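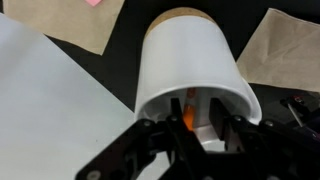
Rim jamming is a fault in robotic grasping in which the fingers of a gripper become wedged inside the mouth of a cup, pot or similar container while reaching for an object in it. It is mostly reported with parallel grippers, whose fingers need room to open on both sides of the object.

The fault was described in December 2021 in a report by the robotics firm Eltia, after a trial of its Tavix arm. The arm opened its fingers too early, pressed against the inner wall and lifted the container along with the object. The motor stayed under load for 20 seconds before the controller cut power. Similar stops were later logged on the Hauser arm, in 3 of 900 picks. 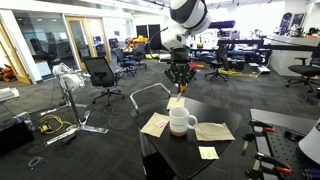

The risk is greater when the container holds liquid or shares a table with other items, as a jammed cup can tip or drop. Staff may also be pinched if they try to free the cup by hand while the arm is powered.

Common measures include a lower limit on finger force, a narrower opening on approach and a stop when the lifted weight is higher than expected. The Hevex controller uses the last of these and backs the arm off by 2 cm before it stops.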